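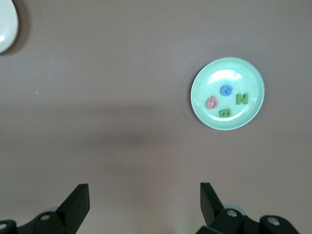 Notebook, February, letters-and-plates bench

Spent the morning rewriting our house rules for the pick-from-plate work, after Hinmont sent back comments on the last batch. They were right about most of it, annoyingly. Going forward:

Start pose. Fingers fully open and touching nothing before recording begins. We had episodes where a finger was already resting on a plate rim at the first time step, and those are out.

Table. Wipe it down between sets. I know, I know, but crumbs do show up on that mauve top, and I'd like the wrist view to have as little junk in it as we can manage.

Light. The glossy plates throw glare no matter what I do with the lamp. The mint-green one catches it across the upper part of the well, and I spent far too long trying to kill it before deciding it can stay. The rule is now: glare is fine as long as every letter can be read by eye. If it washes one out, move the plate and leave the lamp alone!

Letters. Foam ones flat in the well, any rotation. A B on its side is perfectly OK (Sternov's old sheet said upright only, and I've crossed that line out). No stacking for now. Write the letters and their colors in the log before the run — two greens in the same plate, like the N and the B, means "the green one" is not an allowed instruction. Say the letter.

Speed. Arm capped at 325 mm/s whenever a hand could be inside the tape. Hands out before enable, every time, even for a quick nudge of a plate. I broke this one myself last month, so no lectures from me.

Screws. Check the silver ones on the finger linkages at the start of each shift, by driver and by feel. Looking at them doesn't count.

Count after the cull is 2776 episodes, with almost 800 set aside for relabeling, mostly color-only instructions. Ugh. I'll start on those after lunch.

Still open: do we keep failed grasps? Björklund's guideline says keep and tag, the Coltex one says drop. I'm for keeping. Leave a note in the margin if you feel strongly.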